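Paswood opens shared kitchen for residents and small food makers at Fedimden House

MEDIA RELEASE
For immediate use

Paswood, the housing and community space company, announces the opening of its first shared kitchen, located on the ground floor of Fedimden House. The kitchen will be open to the 40 households of the building from the first Sunday of December, and to outside groups by booking.

The work was made together with the kitchen fitter Hrubý. The centre of the design is the washing-up area, where the residents asked for the biggest changes.

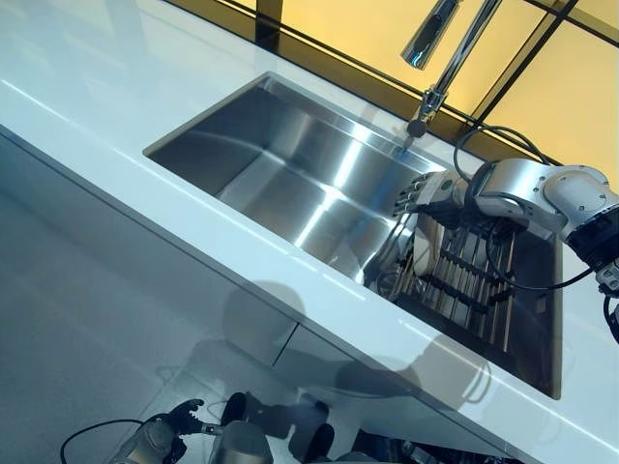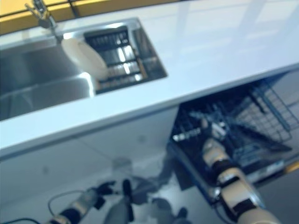 Sink area of the new shared kitchen at Fedimden House.

In the old kitchen of the building, the sink was in one corner and the dishwasher was on the opposite wall, next to the door. A person who carried wet plates had to cross the whole room, and the floor was often slippery after a big meal. The new plan brings the washing and the loading to the same side of the room, under one long white counter.

"We have listened to the people who really wash the dishes here," said Eluned Cadwaladr, head of community spaces at Paswood. "They did not ask us for a bigger oven or for an expensive table. They asked for a deep sink, for a place to put a plate down, and for not walking so much. I am very glad that we could give them this."

The sink is of stainless steel and the tap is a tall one, so that a stock pot can be filled or rinsed without turning it on its side. A dish rack can be placed inside the basin, and in this way the water goes to the drain and does not stay on the counter.

The yellow colour of the wall behind the counter was chosen by the residents themselves. Three colours were proposed to them in a meeting last winter, and yellow received the most votes. Some residents were worried that it would be too strong for a kitchen which is used every day.

"I voted for the green, I must admit it," said Ibrahim Adeleke, who has lived in the building for 4 years and cooks with the Thursday supper group. "But the old kitchen was very dark in the afternoon, and now I feel the room is more awake. My daughter says that it is the colour of mango."

The renovation covered also the plumbing, the lighting and the storage. The counter is kept clear of small appliances as a rule of the house, and the kettles and mixers will have their own shelf in the pantry, with labels made by the residents.

Ngaio Hinds, who directed the installation for Hrubý, explained that the counter was the most difficult part. "The building is old and the walls are not straight. We had to measure again after the first cabinets were in their place, and this has cost us some days. The front edge is rounded on purpose, as many people will lean on it while they are talking."

The kitchen can be booked in blocks of 4 hours. Residents of Fedimden House do not pay for the use. Outside groups and small food makers pay a fee, and this money goes to the cleaning and to the repair of the equipment. Every group must leave the sink empty, unload the dishwasher and take home its leftover food before the next group arrives.

A donation of $2,910, collected by the neighbours during the summer street market, has paid for the new plates, bowls and cooking pots. The list of what was bought is displayed on the notice board at the entrance.

An open afternoon will take place on the first Sunday of December, starting at 2 pm. Yeison Paucar, a resident and baker, will prepare corn bread and a vegetable soup, and visitors are invited to bring their own cup. The entrance is by the courtyard, and the door is wide enough for wheelchairs and prams.

About Paswood
Paswood manages rental housing and shared spaces for families, students and older people. Its buildings include Fedimden House and Vutwood Court.

Media contact
Ebere Briggs, Communications, Paswood
Interviews with residents and visits to the kitchen can be organised on request, preferably in the morning.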